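Embridge Manipulation Software
Progress report to the Derano program office
Sep 5, 2024

Work this period went mainly into the grasp planner and the logging tools. The planner now takes the object mask and the depth data in one message, which removed the timing fault we reported last time. Replanning after a rejected grasp is down to 29 ms on the lab machine. The old planner stays available behind a switch until the Wustivton tests are finished.

Perception is behind schedule. Thin handles still come back from the depth filter with gaps, and the planner then proposes grasps that are too close to the tip. We have labeled over 600 views of kitchen tools and retrained once. The second training run is waiting on disk space. 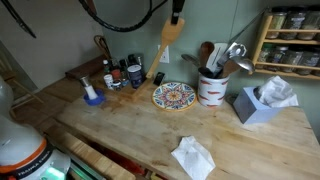

Kitchen counter setup, arm holding a wooden spatula above the counter.

The controller needed less work. We lowered the default grip force and added a check that stops the arm if the joint torque estimate drifts. Of the 16 open issues on the Neagu interface, five remain – all in the replay viewer, none of them blocking.

Next period we will finish the second training run, move the collision map to the new planner and send the first tagged release to Wustivton. We are not asking for a change to the budget. The release date depends on the disk order, and we will confirm it by the end of September.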